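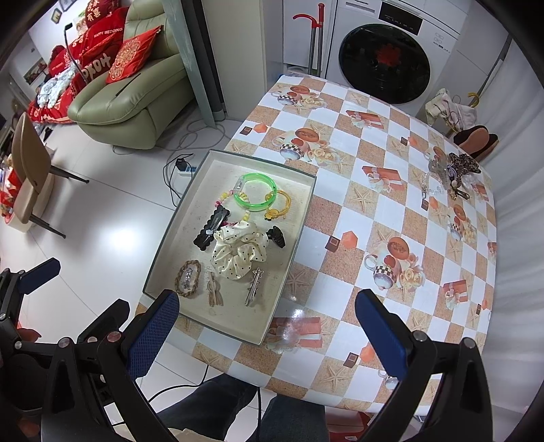

Análisis de la fiabilidad mecánica en una prueba de lanchas de circuito: seguimiento de una temporada de clase promocional

Memoria del proyecto de fin de ciclo
Ciclo formativo de mantenimiento de embarcaciones
Tutor: Žydrūnas Stankevičius
Fecha de entrega: 10 de febrero de 2018

Resumen

El presente trabajo estudia las causas de abandono en las pruebas de una clase promocional de motonáutica disputada en aguas interiores. Se han revisado los partes técnicos de las 12 mangas que componen la temporada y se ha desmontado uno de los motores retirados de la competición. Los resultados señalan que la mayor parte de los abandonos procede del circuito de refrigeración y de la instalación eléctrica, y que la rotura interna del motor tiene un peso menor del que le atribuyen los equipos. Se propone un protocolo de revisión entre mangas que puede aplicarse con las herramientas disponibles en cualquier pantalán.

1. Introducción y objetivos

La motonáutica de circuito somete a los motores fueraborda a un régimen de trabajo muy distinto del previsto para la navegación de recreo. Las aceleraciones a la salida de cada boya, la pérdida momentánea de carga cuando la hélice sale del agua y los periodos largos a plena apertura de gases producen esfuerzos que los manuales de mantenimiento ordinarios no contemplan.

El proyecto se planteó a raíz de las prácticas realizadas en el taller Vasiliauskas, que prestó asistencia a varios equipos del trofeo Brastix. El grupo observó que los partes de abandono se archivaban sin análisis posterior y que un mismo fallo podía repetirse en embarcaciones distintas a lo largo del año.

Los objetivos fijados fueron los siguientes:
– Clasificar los abandonos registrados según el sistema afectado.
– Relacionar dichos abandonos con el estado del agua y con el momento de la manga en que se produjeron.
– Inspeccionar un motor retirado y contrastar su estado con lo anotado en el parte.
– Redactar un protocolo de revisión de aplicación sencilla.

2. Marco de la competición

El trofeo Brastix se celebra en el embalse de Nakden, sobre un recorrido de cuatro boyas con un giro a derechas y tres a izquierdas. Las embarcaciones son monocascos de un solo tripulante, equipados con un fueraborda de dos tiempos de serie. El reglamento permite elegir hélice dentro de una lista cerrada y prohíbe modificar la centralita, el escape y la bomba de agua.

La salida se da desde pantalán, con el motor parado. Este procedimiento tiene consecuencias para el estudio, dado que exige al motor de arranque y a la batería un esfuerzo que en otras clases, con salida lanzada, no existe. La última manga de la temporada se disputó en diciembre, con viento racheado del norte y una ola corta que obligó a la dirección de carrera a reducir el número de vueltas.

3. Metodología

La organización facilitó copia de los partes técnicos completos. Cada parte recoge el dorsal, la vuelta del abandono, la declaración del piloto y la observación del comisario técnico. Se descartaron los abandonos por colisión, por descalificación y por falta de combustible, de modo que la muestra final quedó formada por 19 abandonos mecánicos.

Cada caso fue leído por dos miembros del grupo por separado y asignado a una de estas categorías: refrigeración, sistema eléctrico, alimentación, transmisión y hélice, o motor interno. Cuando no hubo coincidencia, el caso se discutió con el tutor. Las condiciones del agua se tomaron del diario de la dirección de carrera, que distingue entre agua plana, rizada y con ola.

El motor inspeccionado fue cedido por el equipo Wolteo tras su retirada en la penúltima manga. Se desmontó en el taller del centro, siguiendo la secuencia del manual de servicio.

4. Resultados

4.1. Distribución de los abandonos

De los 19 casos, siete corresponden a la refrigeración y seis al sistema eléctrico. La alimentación reúne tres, la transmisión y la hélice dos, y solamente uno se debe a una rotura interna confirmada. En cuatro de los casos de refrigeración, el piloto había declarado «motor roto» o una expresión equivalente.

Los fallos de refrigeración se concentran en la segunda mitad de las mangas. Los eléctricos presentan otro reparto: tres se produjeron en la propia salida, por caída de tensión o falso contacto en los bornes, y los tres restantes con ola, por aflojamiento de conectores.

4.2. Inspección del motor

El motor acumulaba, según la ficha del equipo, 3.956 minutos de funcionamiento. El parte atribuía la retirada a un gripado. Al desmontar la culata se comprobó que los cilindros conservaban el bruñido y que los segmentos giraban libres en sus alojamientos. El rodete de la bomba de agua, en cambio, había perdido dos palas, y uno de los fragmentos se encontró alojado en el conducto de subida, delante del termostato.

La compresión, medida antes del desmontaje, era homogénea entre cilindros. El grupo concluye que la pérdida de potencia descrita por el piloto fue consecuencia del modo de protección por temperatura, que limita el régimen, y que el motor podía haber vuelto a competir con la sustitución del rodete y la limpieza del conducto.

5. Protocolo propuesto

Antes de la primera manga:
– Comprobar el testigo de agua con el motor a ralentí.
– Medir la tensión de la batería en reposo y durante el arranque.
– Revisar el apriete de bornes y el estado de la masa del motor.
– Inspeccionar las rejillas de toma de agua.

Entre mangas:
– Retirar restos vegetales de la cola y de las rejillas.
– Verificar manualmente los conectores de la bobina y del cordón de hombre al agua.
– Vaciar el decantador de combustible si la manga se ha corrido con ola.
– Examinar los bordes de la hélice y el juego axial del eje.

Al término de cada jornada debe lavarse el circuito con agua dulce y anotarse el tiempo de funcionamiento. Se recomienda sustituir el rodete cada 1.000 minutos, intervalo más corto que el aplicado por los equipos consultados, que lo cambiaban una vez por temporada.

6. Limitaciones

La muestra es reducida y procede de una sola competición. Los partes no fueron redactados con fines de estudio y algunos contienen observaciones muy breves – en dos casos, una única palabra –, por lo que la asignación a una categoría depende en parte del criterio del grupo. Tampoco fue posible inspeccionar más de un motor, ya que los demás habían sido reparados o vendidos antes del inicio del proyecto. El intervalo propuesto para el rodete es una estimación prudente y no se ha validado en banco.

7. Agradecimientos y anexos

El grupo agradece a la organización del trofeo el acceso a los partes, al equipo Wolteo la cesión del motor y al taller Vasiliauskas el préstamo del compresímetro.

Anexo I. Modelo de parte técnico revisado.
Anexo II. Tabla de clasificación de abandonos por manga.
Anexo III. Ficha de desmontaje de la bomba de agua.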